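Diese Website verwendet Cookies. Mit der weiteren Nutzung stimmen Sie dem zu. Mehr erfahren | OK

Kleiner Ball, großer Ernst: Zu Besuch beim Spieletag in Wostel

Von Nesma Tahiri
5. Juni 2023

Wer nach Wostel will, steigt in Bromberg um und wartet. Der Bus fährt jede Stunde, außer in der Stunde, in der man ihn braucht. Ich hatte also Zeit, das Programmblatt zu lesen, auf dem der Tag der offenen Tür mit dem Satz angekündigt war: »Das Spielzeughaus Ríos zeigt, was es hat.« Das klang nach einer Drohung und war auch ein bisschen so gemeint.

Ríos hat nämlich viel. 152 Spiele stehen im Verleihkatalog, dazu kommt alles, was nie katalogisiert wurde. Edith Muñoz leitet das Haus und führt die Gruppen selbst durch, in einem Tempo, bei dem man die Vitrinen im Flur eher ahnt als sieht. Kreisel, Blechfrösche, ein Kaufladen mit einer Waage, die alles auf 80 Gramm schätzt. Bei den Puppen wurde nicht angehalten. »Die mögen keinen Besuch«, sagte Muñoz und war schon an der nächsten Tür.

Die meisten waren ohnehin wegen des Tischfußballs gekommen. Darunter versteht man bei Ríos keinen Kasten mit Stangen, an denen Erwachsene sich die Handgelenke ruinieren. Man versteht darunter eine Matte, ein Tor und einen Ball, und damit ist die Materialliste schon am Ende. Die Regeln hat Wilmer Llanos geschrieben, der auch schiedsrichtert und beides mit einer Strenge betreibt, die ich zuletzt in der Führerscheinstelle erlebt habe. Gespielt wird mit einem Finger. Welcher es ist, muss vor dem Anpfiff angesagt werden. Wer den Finger wechselt, gibt den Ball ab, wer pustet, verliert die Partie. Abseits gibt es auch, aber das konnte mir an diesem Vormittag niemand erklären, womit das Spiel dem großen Vorbild doch recht nahe kommt.

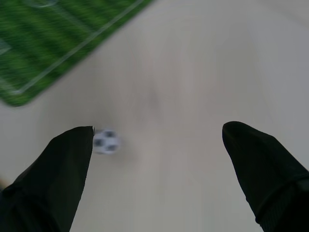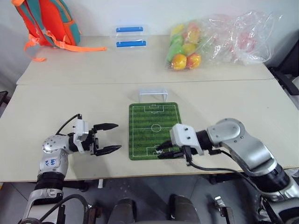

Der grüne Rasen zum Ausrollen und sein kleiner Ball.

Mein erster Gegner war Brayan Giraldo, der das Turnier im vergangenen August gewonnen hat und es in jedem zweiten Satz erwähnt. Er spielt mit dem linken Mittelfinger, sehr ruhig, und sagt vor jedem Schuss leise »so«. Ich verlor 3 : 0. Das erste Tor fiel, während ich noch über den Mittelkreis nachdachte. Beim zweiten hatte ich den Finger gewechselt, ohne es zu merken, Llanos hingegen hatte es gemerkt. Über das dritte möchte ich nicht schreiben, es war ein Eigentor.

Die Tücke liegt übrigens weniger im Schießen als im Aufhören. So ein Ball rollt gern weiter, als man ihn gebeten hat, und ein Tischrand ist schneller erreicht als eine Seitenlinie im Stadion. Zweimal ging es in meiner Gruppe auf allen vieren unter den Stühlen weiter. Llanos lässt in solchen Fällen die Uhr laufen. Er nennt das Nachspielzeit, obwohl es eher das Gegenteil ist.

Nach dem Ausscheiden blieb das Mittagessen. Ruth Quispe hatte in der Küche einen Linseneintopf aufgesetzt, vier Euro die Schüssel, Brot extra, und das Brot war besser als der Eintopf. Am Nebentisch wurde über die Anschaffung eines zweiten Balls gestritten. Die eine Seite hielt ihn für dringend nötig, die andere für das Ende der Konzentration. Abgestimmt wurde nicht, es kam Kuchen.

Am Nachmittag stand noch Pistville auf dem Programm, die Autorennbahn im Keller, und für Pistville allein hätte sich die Busfahrt wohl schon gelohnt. Die Bahn hat mehr als 80 Kurvenstücke und eine einzige Gerade, auf der dann alle gleichzeitig überholen wollen. Ich durfte den blauen Wagen fahren, bis er unter dem Heizkörper verschwand. Von dort wurde er mit einem Kleiderbügel geborgen, der offenbar genau zu diesem Zweck an der Wand hängt.

Das Finale im Tischfußball habe ich deshalb verpasst. Giraldo soll verloren haben, und zwar gegen ein Mädchen aus Bromberg, das mit dem kleinen Finger spielt. Er erzählte es mir selbst an der Haltestelle, zusammen mit einer längeren Ausführung über ungeheizte Hände. Den August erwähnte er auch noch einmal.

Der Verleih bei Ríos ist für Wostel und Umgebung kostenlos, von auswärts wird ein Pfand verlangt. Die Matte gibt man aufgerollt zurück, nicht gefaltet. Muñoz prüft das.

4 Kommentare | 152-mal geteilt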